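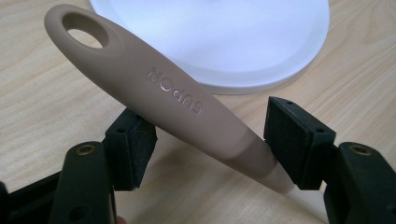
穴は大きいほうがよい、しかし大きいだけでは片手で掛けられない、とグラディス・マルランダは最初の聞き取りで述べた。セグンド・ムニョスの意見はこれと異なり、穴の大きさよりも、柄の先がフックに対してどの向きで近づくかのほうが重要であるということだった。本節では、この二つの意見を出発点として、調理道具を卓上のスタンドに掛ける動作と、掛ける前に道具を置く動作について報告する。

印刷する | このページをメールで送る

4. 吊り下げ収納における柄と枝の関係

4.1 対象とした道具

調査に参加した世帯は18世帯である。世帯はすべてブロトモントの集合住宅にあり、台所の広さはほぼ同じである。各世帯から、日常的に使用している長い柄の道具を出してもらい、合計108本を記録した。記録した項目は、全長、柄の先端の幅、穴の形、穴の長径、頭の部分の形、および素材の見た目である。包丁と箸は、吊り下げて収納する習慣がどの世帯にもなかったので、対象から除いた。

穴の形は、円形、楕円形、細長い溝の形の三つに分類した。この分類は前の節で述べたマンドセン方式に従っている。ただし、マンドセン方式では楕円形と溝の形の境界が明確に定められていない。そこで我々は、長径が短径の三倍を超えるものを溝の形とした。この基準が最もよいかどうかは、まだ議論の余地がある。ワルテル・サンチェスは二倍を基準にすべきだと主張しており、その場合には楕円形に分類された道具の一部が溝の形に移る。しかし、以下で述べる傾向は、どちらの基準を用いても変わらなかった。

柄の先端に向かって幅が広くなる道具では、穴の周囲に残る材料も多くなる。したがって、手で先端を持つと、指が穴をふさぎやすい。参加者の多くは、先端ではなく柄の中ほど、あるいは頭に近い細い部分を持って掛けようとした。頭に近い部分を持てば穴は見えるが、手から穴までの距離が長くなり、先端の小さな揺れを止めることが難しくなる。この二つの条件は互いに反対の方向に働くものであり、持つ位置は参加者がその都度選んでいる妥協であると考えられる。

柄の表面の仕上げについても簡単に述べる。つやのない、少し柔らかく感じられる仕上げの柄は、硬くてつるつるした柄に比べて、持ち直しの回数が少なかった。ただし、表面の仕上げと柄の太さは今回の道具では独立していない。柔らかい仕上げの柄は太いものが多く、どちらの影響であるかを分けることはできない。

4.2 スタンドの形

比較のため、二種類の掛け具を用意した。一つは壁に取り付ける横棒型で、もう一つは卓上に置く支柱型である。横棒型はスティディア社の台所用品の店で購入し、支柱型はサンチェス商店から借りた。支柱型では、一本の支柱の上部から複数の腕が周囲に広がっている。腕は曲線を描いており、先が丸い。

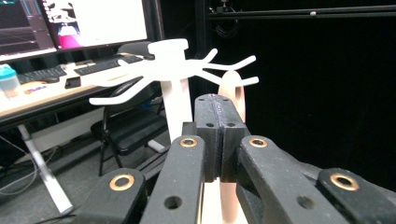 図3 支柱型スタンドの上部。白い支柱から左右に枝が広がる。

支柱型を上から見ると、腕は星のように放射状に並ぶ。この配置には、どの方向からでも道具を掛けられるという利点がある。一方で、使用者から見て奥にある腕は、手前の腕と支柱の陰になる。参加者は奥の腕に掛けるとき、スタンドの横から手を回すか、あるいはスタンドそのものを回した。台の底は円形であるため回すことは容易であるが、道具がすでに何本か掛かっている場合には、掛かっている道具どうしがぶつかって音を出す。三人の参加者がこの音を嫌い、その後は奥の腕を使わなくなった。

もう一つの問題は、腕の先の見え方である。曲線の腕は、正面から見ると先端がこちらを向いているのか、横を向いているのかが分かりにくい。白い腕の後ろに暗い背景がある場合には輪郭がはっきりするが、背景も明るい場合には、輪郭が弱くなる。参加者の一人は、布を壁に掛けてから作業をしたいと申し出た。我々はこれを許可したが、その世帯の結果は集計から除いた。

掛けるときの穴の位置は、腕の先端より少し高くなければならない。先端を通過した後、道具を下ろすと、穴の縁が腕の曲線に沿って止まる。この「少し高く」という距離が、慣れていない参加者には判断しにくかったようである。低すぎると柄の裏側が腕を押し、軽いスタンドでは支柱が動く。高すぎると、穴が腕を越えてしまい、道具は隣の腕との間に落ちる。

4.3 卓上における道具の置き方

掛ける動作だけを観察すると、その直前の状態を見落としやすい。道具がどのように置かれているかによって、最初につかむ位置が決まり、最初につかむ位置によって、途中で持ち直す必要があるかどうかが決まる。そこで、後半の観察では、道具を前もって卓上に置いた状態から始めた。

観察時間は一世帯あたり200分とし、昼の食事の片付けが終わった後、午後二時から始めた。途中の休憩は参加者が自由にとることができた。台所の卓が小さい二世帯では、居間の卓を用いた。

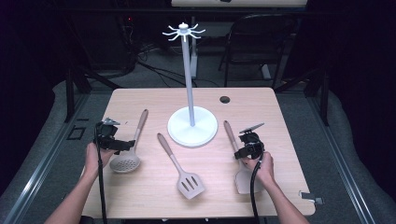 図4 木目の卓上のスタンドと三本の道具。左から、穴のあいた丸いすくい具、溝のあるフライ返し、溝のないフライ返し。

図4の配置では、柄がスタンドの台に向かい、頭の部分が手前の縁の側にある。以下では、このような置き方を「内向き」と呼ぶ。反対に、頭がスタンドに近く、柄が手前に来る置き方を「外向き」と呼ぶ。内向きの場合、穴のある側の先端はすでにスタンドの近くにあるので、道具を起こす動作と穴を腕に近づける動作を一つにまとめることができる。外向きの場合、柄をつかむことは簡単であるが、掛けるためには道具を半分回さなければならない。

全世帯を合わせて、1,079回を超える吊り下げの動作を記録した。このうち、持ち直しが起こった割合は、外向きの配置のほうが内向きの配置よりも明らかに高かった。この差は横棒型でも支柱型でも見られたが、支柱型のほうが大きかった。横棒型では、道具を回すための空間が手前に十分あるのに対し、支柱型では、回している途中の道具が隣の腕に当たることがあるためと思われる。

頭の形の影響も認められた。平らな頭のフライ返しは、卓の面に密着するので、頭の側からつかむことが難しい。参加者は縁まで滑らせるか、または柄を押して頭を浮かせた。これに対して、丸いすくい具は、お玉の部分が卓に接していても縁が浮いており、指を入れる場所がある。しかし、丸い頭は重く、柄を持って起こすと手の中で回転しやすい。ハイロ・ママニはこの回転を「首を振る」と表現し、記録の担当者の間でもこの言葉が使われるようになった。本稿の表5で「首振り」とあるのは、この現象のことである。

溝のあるフライ返しと溝のないフライ返しの間には、掛ける時間についても持ち直しの回数についても、有意な差は見られなかった。ただし、二人の参加者が、溝のあるものでは溝に指をかけて持ち上げた。このつかみ方は事前の分類に含まれておらず、「その他」に入れた。次の調査では独立した項目にする予定である。

4.4 掛ける順序

順序について指示は与えなかった。それにもかかわらず、多くの参加者は最初に利き手の側にある道具を掛け、中央の道具を最後に残した。理由を尋ねたところ、中央の道具は両側の道具がなくなってからのほうが取りやすい、という答えが多かった。また、長い道具を先に掛けると、後から掛ける短い道具の穴が見えにくくなるという答えもあった。この点については、世帯の間で意見が一致していない。

両手を同時に使う参加者もいた。片方の手が道具を掛け、もう片方の手が支柱を押さえるという分担が一般的であった。両手にそれぞれ別の道具を持って同時に掛ける方法は、左右の腕が十分に離れている場合に限って見られた。スタンドが卓の中央より少し奥にあるときには、両手の肘を伸ばすことができ、この方法が使いやすいようである。スタンドが手前の縁に近いときには、肘を曲げなければならず、参加者は一本ずつ掛ける方法に戻った。

4.5 観察の限界

穴の長径は定規で測定したため、小さい穴では誤差が無視できない。また、支柱型のスタンドは一種類しか使用していない。腕の曲がり方が異なる製品では、先端を通過するために必要な高さも変わるはずである。横棒型との比較においても、棒の高さを各世帯の壁の条件に合わせて決めたので、卓上の支柱型と完全に同じ高さで比べることはできなかった。

聞き取りでは、掛けやすさと取りやすさを別々に質問したが、回答の中では両者がしばしば混同されていた。取りやすさについては、使用する場所が卓上ではなくこんろの横になることが多いため、次の節で改めて扱う。

当サイトでは、表示の改善のためにクッキーを使用しています。閲覧を続けることで、クッキーの使用に同意したものとみなされます。[同意する]

最終更新：5月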